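3.2 Workcell and task

The Menden sorting task was set up as a capstone project for final-year students. Two arms face each other across a wooden table, and the operator moves toy donuts onto plates.
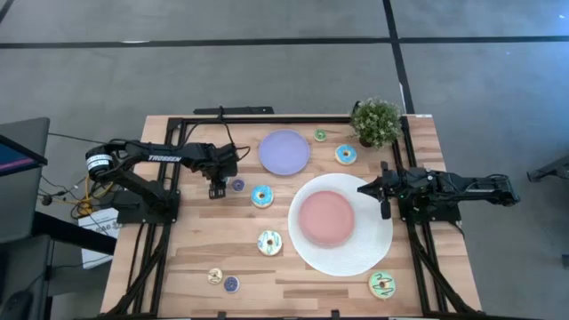 Figure 3. Bimanual workcell with toy donuts and plates. Photo: Ellard Robotics Teaching Lab

Students recorded 600 demonstrations, of which 552 were kept after review. Wrist views were stored with joint positions – grasp labels were added later by hand.

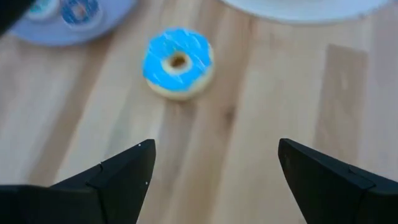 Episodes with a dropped object were labelled separately and left out of training.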